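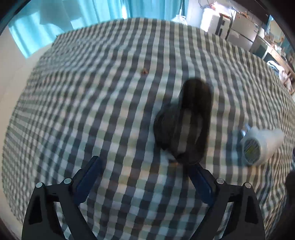
Dark shoe on a checked bed sheet.

Courses > Housekeeping Operations > Unit 4 > Handout

We use cookies to remember your settings. Accept | Manage

Unit 4: Laundering and Finishing Bed Linen
Notes by Leonie Lowther, Clukmont program
Revised Mar 15, 2019

4.1 Fiber and weave

Cotton swells in water and shrinks when the tension put in at the mill is released. Most of this happens in the first few washes. Polyester takes up very little water and holds its size, but it holds body oils too. A blend behaves according to its larger share. Read the care label before sorting; feel is a poor guide once a fabric has been finished with softener or resin.

Yarn-dyed cloth has color through the yarn. Printed cloth has color mainly on the face. Rub a damp white cloth on a hidden hem before the first wash. If color transfers, wash the item alone.

4.2 Soil types

Bed linen carries three kinds of soil: water-soluble (sweat salts, some drinks), oily (skin oil, lotion, hair products) and particulate (dust, grit from footwear). Particulate soil should be shaken or brushed off dry. Wetting it first drives the finer grains into the weave.

Protein stains such as blood are soaked in cold water. Heat sets them. Oily stains need detergent applied directly and a warm wash, as warm as the label allows.

4.3 Loading

Fill the drum to three quarters by volume. Sheets that are packed tight will not turn over, and detergent stays in the folds. Fasten duvet covers before loading so that smaller items do not collect inside. 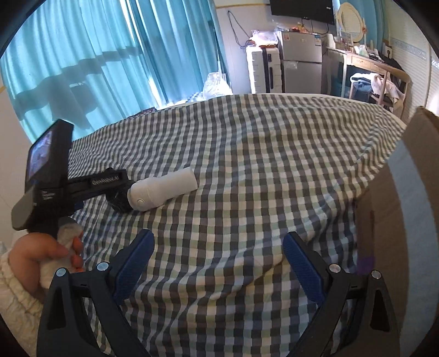

Creasing depends on spin speed, load size and the time the load sits after the cycle ends. A high spin removes more water but presses folds into the cloth. For cotton sheets to be ironed, use the medium spin and unload at once.

4.4 Worked case: Wihongi guest house

Gion Frei logged 233 sheets through the Wihongi laundry in November. Of these, 47 came back for a second wash and 14 were withdrawn for wear at the hem. He recorded the reason for each rewash. Leftover detergent was the most frequent entry, and the drum had been overfilled on those loads. Work out the rewash rate and compare it with your own site before the next session.

4.5 Drying and storage

Stop the dryer while hems are still slightly damp, then finish on a line or flat. Overdrying makes cotton stiff and weakens it. Store folded linen on open shelves, away from outside walls, and rotate stock from the bottom of the pile.

Reading: Besover manual, section on wash temperatures. The Plullov chart is optional.

Filed under: Fabric Care, Course Handouts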